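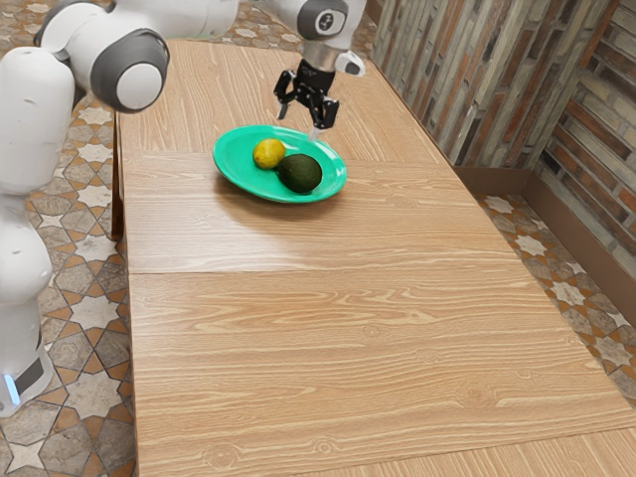
From: Mamta Chaudhary
To: kotley-users
Date: 7/7/26
Subject: Re: [kotley-users] Does texture randomization do anything for you?

Hi all,

Sorry for the slow reply, I wanted the last batch of runs to finish before I opened my mouth. Quoting the original so people don't have to dig through the archive:

> We've been training a pick and place policy entirely in sim and
> swapping the textures on everything: walls, floor, tabletop, the
> lot. It makes rendering slower and I can't tell if it's buying us
> anything. Success in our default room is the same with or without
> it. Has anybody measured this properly? Also, do you randomize per
> episode or per frame? We do per frame at the moment and the videos
> look like a disco.
>
> Second question, smaller. Does anyone else see the policy do fine
> on the grasp and then fall apart when the thing being grasped is
> sitting in a dish instead of flat on the table?

OK so, yes, we have measured it, or we've measured something close enough that I'm happy to share. Our task is fruit on a plate. The arm has to take one named item off the plate and set it down on the table. In one of the test rooms that's a lemon and an avocado touching each other on a green oval plate with a raised rim, on a light wood table, with brick walls and a very busy star-patterned tile floor. I picked that floor on purpose because I thought it would wreck everything. More on that in a second.

The setup: we made 3,000 training episodes with our scripted planner in Zurkside, all in one plain room (grey walls, grey floor, the default table). Then we made another 3,000 with the same planner, same start poses, same fruit positions, but a fresh set of textures for each episode. Same network, same number of training steps. Then both policies got 100 trials each in rooms neither one had seen. Same seeds for both, so they faced the same layouts.

In the plain room there was no difference worth talking about, same as you found. In the new rooms the plain-room policy got 55 out of 100. The randomized one got 84. So I'd say your default room number is just the wrong place to look! If you only ever test where you trained, the randomization looks like wasted render time, and I'd have dropped it too.

The part that surprised me was where the failures came from. I was so sure it would be the floor. I went through every failed trial from the plain-room policy by hand (two evenings, lots of tea) and the floor hardly seemed to matter. When I swapped the tiles back to grey and left everything else alone, most of the failures were still failures. When I swapped only the tabletop back, a big chunk of them went away. My guess is that the wood grain and the darker patches near the plate confuse its idea of where the rim is, so it comes down in the wrong spot. It's a guess though. I haven't looked inside the network at all and I'd love for somebody who's good at that to have a go.

If render time is your problem, I would try randomizing the tabletop and the plate first and leave the walls alone. We have a small run like that going now. I don't have numbers I trust yet so I'm not going to quote any.

On per episode or per frame: per episode, for us. We tried per frame for a while back when we were still on the old Skemen renderer and training got noisier without the new-room score moving. That was a different network and a smaller dataset, so don't treat it as gospel. But the videos are a lot nicer to watch, and when you're going through failures by hand that counts for something.

Now the dish question. Yes!! We see exactly this. Our grasp success on the bare table was great and then we added the plate and it dropped like a stone. Two things were going on for us.

The first was boring. Our collision shape for the plate was a convex hull, so as far as the physics was concerned the hollow was filled in and the fruit was perched on a lid. The planner had learned to live with it (it reads poses straight from the simulator) but the contact forces were nonsense. Please check this before you do anything else. Turn on the collision view and just look. We now break the plate up into a bunch of smaller convex pieces and it behaves.

The second was that a fingertip would clip the rim on the way in. The planner always approached from straight above the table in training, with loads of clearance. The policy copies that more or less, but it cuts the corner a bit, and with a flat table it gets away with it. With a rim it doesn't. What helped was adding episodes where the arm starts low and close, with the gripper hovering just behind and above the plate and one fingertip nearly down at rim height, so the planner has to lift and go around before it can grasp anything. We added 1,000 of those to the randomized set, which took us to 4,000 in total. I did not rerun the texture comparison on the bigger set, so please don't mix the two results together. The numbers up top are all from the 3,000 sets.

Rim hits are much rarer now. They're still there, mostly when the two fruits are touching and it has to squeeze a finger in on the rim side. Joshi (our planner fork) has an option to nudge the neighbor out of the way first – it's off by default and a little flaky – and I want to try generating some episodes with that next.

One caution before anyone gets excited: all of this is sim to sim. We have not put either policy on a real arm. I'd expect the ordering to hold up, but I've expected a lot of things, see floor, above.

Happy to share the room configs and the seeds if you want to run your own policy through the same trials. I'd really like to see whether the tabletop thing shows up with a different network. The configs need a bit of cleanup first (there are paths to my home directory all over them) so give me until later in July. And could you say which camera placement you're using? We have a single fixed one, and if yours is on the wrist I could imagine the whole story coming out differently.

Mamta

_______________________________________________
kotley-users mailing list
To unsubscribe or change to digest mode, use the list settings page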